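Ticket 2499: Arm stops with protective stop when lowering to counter near range
Site: Sturkutley test kitchen. Opened by: Anitha Bhat. Assigned to: Arlindo Camargo. Priority: 2
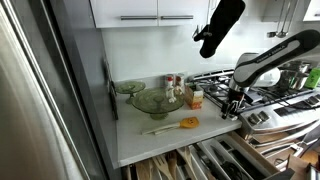

Anitha Bhat, 9:10
Third protective stop since Sunday. It happens on the pick at the right end of the counter, next to the range. Log says "workspace boundary, soft limit." I cleared it from the pendant each time and it ran again for a few cycles. Task is the yellow spatula, Plendero script, no edits from me.

Arlindo Camargo, 9:42
Please don't clear it again until we know the cause. Site rule 7: the same stop twice in one shift means you leave the arm stopped and open a ticket. Can you tell me the speed setting and whether the drawer was open?

Anitha Bhat, 9:55
Speed is 200 mm/s. Drawer under the counter was out, yes. The script asks for it open at the start and never closes it.

Arlindo Camargo, 10:20
Speed is fine. The drawer may matter. The risk assessment for this cell covers the arm working over the counter with all drawers shut. With one open, a person has a reason to stand there and reach in, and that needs a separate entry. Adding Sølve.

Sølve Solberg, 11:05
Confirmed, no entry for an open drawer. Arm stays off until there is one. Also, the boundary file on the controller is the Marar version from before the base was moved. The right edge of the counter falls outside it. That explains the stops. Do not widen the limits by hand on the pendant.

Arlindo Camargo, 13:30
New boundary file loaded, checksum matches. Checked the right edge at reduced speed with Anitha on the enable switch. No stops. Gas to the range was shut off at the valve first, per the start sheet.

Sølve Solberg, 14:15
Drawer entry added and signed. Conditions: nobody inside the floor tape while the arm is powered, loose items reset only with the arm in hold.

Anitha Bhat, 15:40
Ran the full script twice, no stops. Start sheet now has a line for the boundary file version.

Status: Resolved. Ajith Kurian to check the other cells for the old file.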